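Does a tray under each plate really replace a placemat, or is it one more thing to wash?

Posted in Home & Kitchen > Table and Dining
May 14, 2020 -- 1,063 views

grivdenflats
My sister-in-law swears by trays. Every person in her house gets a plastic tray with the plate and silverware already on it, and she carries them to the table and carries them back. She says it has cut her cleanup in half. I have my doubts. To me it looks like a cafeteria, and I suspect she is just counting the time she doesn't spend wiping the table and forgetting the time she spends on the trays.

Our table is plain light wood, the butcher-block sort, and it has picked up a few rings and one bad scratch since September. I've been using cloth placemats, which are always in the laundry when I want them. Two kids, both under ten. They can set the table if I tell them exactly what goes where, but they put the forks anywhere.

So is the tray thing worth it? And if you do use one, does the plate go in the middle, or do you push it over to make room for the silverware? Every picture in the catalogs has the plate dead center and the fork hanging half off the side, which can't be how anyone eats.

Please don't tell me to buy a set of something unless you have owned it for more than a month.

----

batista_kitchen
We've used trays for years and I was as doubtful as you are. The claim that they save time is mostly wishful. You still wash the plate, you still wash the fork, and now you also have a tray. What they do save is the table. A raised lip holds back a spilled half cup of milk, and a cloth placemat doesn't, whatever the package says about it.

On the layout, ignore the catalogs. Put the plate to the right of center and give the left side to the silverware. You lose nothing, because the plate doesn't care where it sits, and the handles stop sliding under the rim.

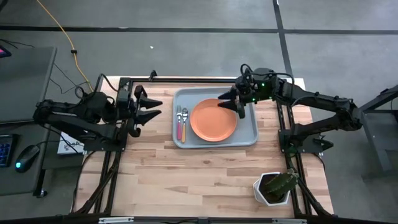

For kids I'd keep it to a fork and a spoon, side by side, both on the left, handles toward the person eating. Yes, I know the etiquette books put the spoon on the other side. Those books assume a full setting with a knife and a host who minds. If your kids have to remember two sides, they'll get it wrong on one of them, and you'll be moving spoons every night. One side is easier to teach and easier to check from across the room.

Different handle colors help more than I thought they would. I was told this by a preschool teacher and didn't believe it, and then I tried it with a red fork and a yellow spoon. "Red on the outside, yellow next to the plate" is a rule a four-year-old can keep. "Fork, then spoon" somehow isn't.

A few things about the trays themselves:

Get a plain color. Gray is good. Patterned ones hide crumbs, which sounds like a plus until you find last night's rice at breakfast.

Rounded corners clean faster than square ones. Food packs into a square corner and you end up going after it with a toothpick.

Measure your dishwasher before you buy. Ours won't take a tray without giving up most of the bottom rack, so I wash them by hand. That's a minute each, and it is the part your sister-in-law is leaving out.

As for rings, a tray will stop new ones under the plate. It won't do anything for the glass if the glass lives outside the tray, and with most trays it has to.

----

vakside_mom
Yes get trays!! We love ours. The kids think it's a restaurant. I got the Starer ones and they are fine, a little slippery.

----

starling_and_oats
I'd push back on the whole idea. You have a wood table. Wood tables get marks. If the finish is worn enough that a plate leaves a ring, the fix is to clean it, let it dry properly, and put oil or wax back on it (whichever it had before -- check, don't guess). Covering it four times a day just means you won't notice until the finish is gone.

I also don't buy that a tray protects from scratches. Most of the scratches on ours came from grit under the tray. Anything hard that slides around on wood is going to drag whatever is under it. If you do go with trays, wipe the underside too. People never do.

Where I agree with the first reply is the silverware. Both pieces on one side is fine for every day. I set ours that way for adults too and there have been no complaints, at least none to my face.

One more, about plants. A lot of people with a bare wood table put a small pot on one corner to dress it up, and then water it there. That is how you get the worst ring of all, and no tray is going to save you. Cactus or fern, put a saucer under it or water it at the sink. And if there are small kids, think hard before using anything with spikes within reach of a dinner plate.

----

168 people found this page helpful

Comments

tableforsix: The color handle trick is real. We did it with tape on regular forks and it lasted until the first hot wash.

grivdenflats: Thanks, all. I'm going to borrow two trays from my sister-in-law before I spend anything. I timed her cleanup when we were over and it was not half of anything.

nolastname_k: Why is everyone so worried about rings? It's a table.

batista_kitchen: Some of us paid for the table.

Related in Table and Dining

Getting a white heat mark out of a wood tabletop (2,134 views)
Plastic plates that don't stain orange from tomato sauce
Oil or wax for butcher block: which one is already on mine?
How many place settings do you keep for a family of four? (634 views)
Cloth placemats that come out of the dryer flat

Contact us | Posting rules | Copyright 2020 Vakside Home Help | Back to top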